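Bredbridge Allotment and Garden Association
Minutes of the regular meeting, December 18, 2023

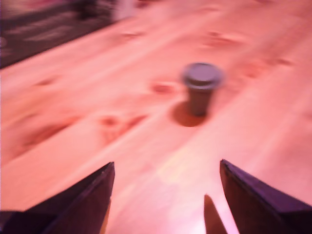
1. Opening and previous minutes

The chair opened the meeting at 7:05 in the back room of the Skarley Hall. A quorum was present. The minutes of the August meeting were read. One correction: the hose bib that was replaced is the one by the north gate, not the east gate. Approved as corrected.

2. Water

The secretary reported that the main line was shut off and drained before the first hard frost. The standpipe next to plot 14 still drips at the base. A member with plumbing experience looked at it and thinks the washer seat is worn and the whole head should be replaced. The association has one spare Prata head in the shed, bought two years ago. Agreed to fit it in the spring before the water goes back on.

There was discussion of the water bill, which was higher than last year. Several members felt that overnight sprinklers were the reason. Others said it was a dry summer and that was all. A motion to ban unattended sprinklers was made and seconded, then withdrawn after it was pointed out that the plot agreement already says this in section 5. The secretary will put the wording in the spring letter.

3. Plots and waiting list

All 66 plots are let for the coming year except two on the low side, which flood. The waiting list stands at some 30 households. It was suggested that the low plots be offered at half rent to anyone willing to put in raised beds. Agreed, for one year, to be looked at again next fall.

Two plot holders were sent a second letter about weeds in August. One has since cleared the plot. The other has not replied. The chair will call before anything further is done.

4. Compost and manure

The delivery from Beninix came late and was dumped across the turning area, so cars could not get around for most of a weekend. The chair has spoken to the driver's office. Next load to go on the hardstanding behind the shed, and someone from the association is to be there when it arrives. Members are reminded that barrows are to be returned the same day and rinsed out.

A question was asked about whether cardboard can go in the shared bays. Yes, if it is plain and the tape is off. No glossy boxes.

5. Shed

The padlock code will change on the first of the month. The new code will go out by phone or in person – please do not write it on the door frame. The mower needs a blade and an oil change. Up to $60 approved for both.

The shelf of lost property has been there since spring. Anything left at the end of January will be given away.

6. Seed order

Order forms are due back at the next meeting. Onion sets and seed potatoes will be ordered in bulk again. Last year there were not enough red onions and too many shallots, so members are asked to write down what they will really plant. Payment with the form this time.

7. Other business

A member asked for the path between the upper rows to be made wider for a wheelchair. General support. The two plot holders on either side are willing to give up a strip. To be measured and brought back with a price for wood chips.

The noise from the lot next door was raised again – no change, nothing we can do from our side.

8. Next meeting

January, same room, 7:00. The hall asks that chairs be stacked along the wall and the heat turned down by whoever leaves last.

Meeting closed at 8:40.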